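Apolinar Palacios has been steering robots by remote for long enough to be tired of the word "teach."

"People say I teach it to tidy a table," he says. "I move two arms around in a simulated living room and a computer writes down what I did. Whether anybody learned anything is a separate matter."

Palacios records demonstrations for Pramoseo, a small outfit that sells them to companies training household robots. The room he works in most days is called Zarden. It has a coffee table, a blue sofa and a good deal of clutter, and it exists only in software.

I asked how many tries a usable demonstration takes. In May he logged 51 attempts at one task, putting the bowl where the instruction wanted it, and 19 passed review. The rest were thrown out, some for reasons he still disputes.

"I got marked down for hesitating," he says. "Of course I hesitated. You have two hands and no feeling in either of them."
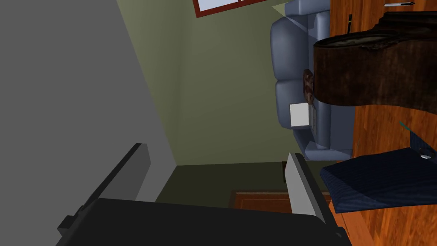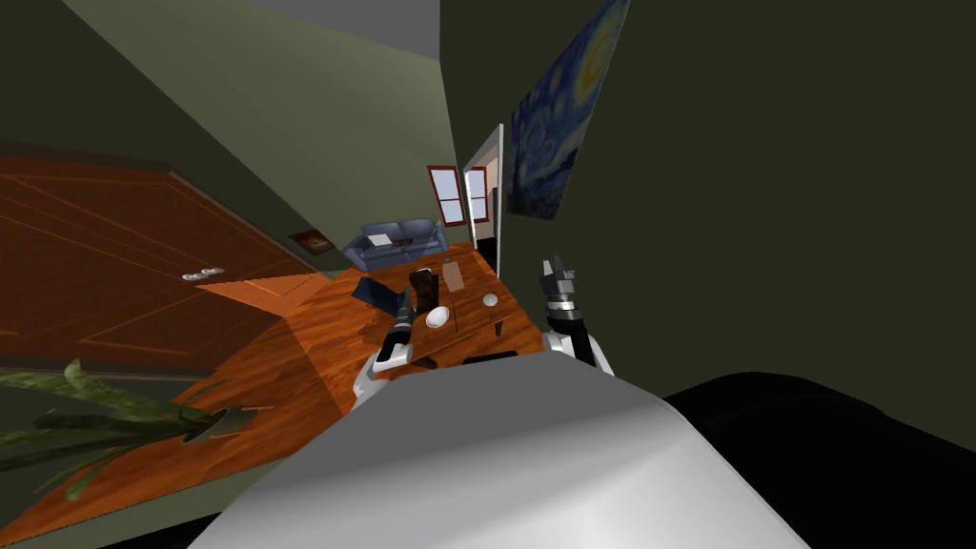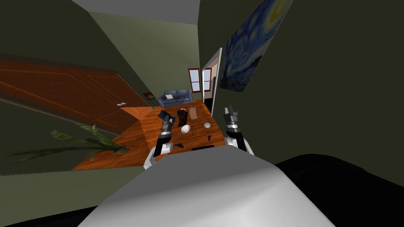
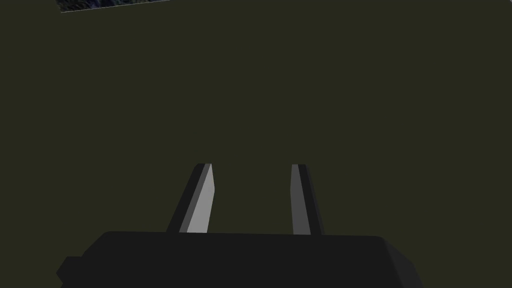 Views from one session in the simulated room.

The company line is that enough recordings will cover the mess of a real home. I put this to Palacios and he took a while to answer.

"Enough for what? Move the sofa and I'd like to see it again. Change the bowl. They show you the good run - they always have a good run ready."

He is no kinder to the other method. Before Pramoseo he spent two years at Quezada, where operators took hold of a real arm and pushed it through the motion by hand. It was slower and it hurt his shoulder, but he could feel when a cup was about to slip. Remote control gives him only the picture to go on, and the close views from the gripper can be hard to read.

"Sometimes all I've got is two fingers and a lot of green," he says. "Then I back off and find the table again."

Would he buy a robot trained on his own recordings? He laughed at that.

"Let me see it do the job in my kitchen first. With my plates, and me not touching anything."

Pramoseo plans to try the recordings on a real machine next. Palacios has asked to be there, and so far he hasn't been given a date.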